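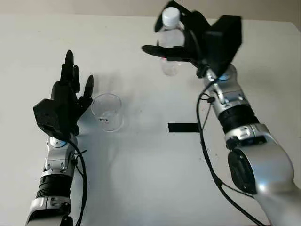

Item 4, drinks point: clear bottle with white screw cap, clear plastic cup, white tabletop.

REFRESHMENT POINT AND TABLE CHECK
Site: Raditby, ground floor and first floor
Carried out: Thursday, January 29, 2026
Previous check: see the blue folder, if you can find the blue folder
Result: Satisfactory with comments

How to read this. Each item is marked OK, ACTION or N/A. The comments are mine. People have asked for fewer of them, and I have taken that as a sign they are being read.

1. Access and floor

1.1 Route from door to drinks point clear: OK
The umbrella stand has gone back to the lobby. It had been edging towards the water for most of January.

1.2 Floor dry and free of trip hazards: OK
Dry at the time of checking. The mat by the first floor sink still curls at one corner. Somebody has put a heavy book on it, so we now have a flat mat and a book to fall over. Marked OK because I moved the book while I was standing there. Mat to be replaced, see Actions.

1.3 Wet floor sign available: OK
Available, and standing proudly on a dry floor, where it has been for weeks. Please fold it up after use. A sign that is always out is furniture.

2. Tables

2.1 Stable, no rocking: ACTION
Ground floor table fine. First floor table rocks when leaned on, and is currently kept level by a folded Geraghty catalogue under one leg. The catalogue is doing well but it was not bought for this. Feet to be adjusted.

2.2 Surface wipeable and undamaged: OK
White tops throughout. They show every ring and every crumb, which I was against when they were chosen and have come round to.

2.3 Within stated load: OK
The plate under the first floor table says 80 kg. I mention it for whoever sat on it during the leaving do. No further action, but we did all see.

2.4 Wall behind table clean: OK
Pale beige, and a good colour for hiding tea. Wiped down anyway.

3. Cleaning supplies

3.1 Spray and cloths present: OK
Cloths are blue for tables and yellow for floors. They have been so for as long as I have been doing this. There was a yellow one on the table upstairs. I have thrown it away and would like it known that I did so with feeling.

3.2 Spray bottles labelled: OK
All Skurton, all with the maker's label still on. One has been topped up with something that smells of lemons, which the Skurton spray does not. Emptied and rinsed.

3.3 Nothing for cleaning kept in a drinks bottle: OK
None found. This is the one item on the sheet I have no jokes about. Do not decant cleaning fluid into a drinks bottle or a cup, even for five minutes, even if you have written on it.

4. Water and cups

4.1 Cups clean, no cracks at rim or base: OK
Run a finger round the rim before you pour. Clear plastic cups crack in a thin white line that is easy to miss against a white table. Two from the upstairs stack went in the bin.

4.2 Cups upright and clear of the table edge: OK
Stand the cup down before pouring. Pouring into a cup held in the other hand is how the keyboard went in the autumn.

4.3 Bottle caps fitted when not pouring: ACTION
Ground floor OK. Upstairs, three open bottles on the windowsill and a small dish of caps beside them, like a tip jar. Caps go back on. Open bottles of unknown age have been poured away.

4.4 Bottles sealed on delivery: OK
Celleo delivery checked at the door. Seals sound, one outer box damp at the corner but the contents unharmed. Driver very pleasant about the stairs.

4.5 Stock stored off the floor, out of direct sun: ACTION
The store cupboard holds 354 cups by my count, and I know this because the cups have been a matter of dispute. The stock sheet says 400. I accuse no one. Bottles are on the low shelf as they should be, apart from one tray that is on the radiator. Move the tray.

4.6 Fill level: OK
Fill to a thumb's width below the rim. Those who like it right up to the top may drink the first inch with both hands on the table.

4.7 Used cups not returned to clean stack: ACTION
I found a used cup in the clean stack. I know it was used from the lipstick. The whole stack has been washed and the sign has been put back up, larger.

5. Electrical items near water

5.1 Leads kept clear of the pouring area: OK
Tidy where I looked. Keep a forearm's length between anything plugged in and anything being poured. If a lead has to cross the table, pour at the other end.

5.2 Kettle lead and plug undamaged: OK
Kettle itself is furred up to a degree that would interest a geologist. Descaler is in the cupboard and has been since it was bought.

5.3 Sockets not overloaded: ACTION
Upstairs, a four-way block plugged into a four-way block. One has been removed. If your phone did not charge on the day of the check, that is why.

6. Spills

6.1 Paper towel within reach of table: OK
A full roll on each floor. The upstairs one is on a proper holder at last – it used to live on a broom handle.

6.2 Spill procedure displayed: OK
Displayed, though the bottom third is hidden by a notice about parking. The hidden part is the part about switching things off at the wall. Parking notice moved to the parking board, where it has plenty of company.

6.3 Reported spills since last check: one
A 700 ml bottle, nearly full, upstairs, no cap (see 4.3). Mopped promptly. Nothing hurt except a crossword.

ACTIONS

Level the first floor table and release the catalogue. By the next check.
Replace curling mat, first floor sink. On order.
Caps on bottles, all floors. From now.
Tray off radiator. Done before leaving.
Cup count to be agreed before anyone orders more.
Second four-way block to be tested or thrown out.
Descale kettle. Open to offers.

Next check due at the end of February. The blue folder should be returned to the hook by the door before then.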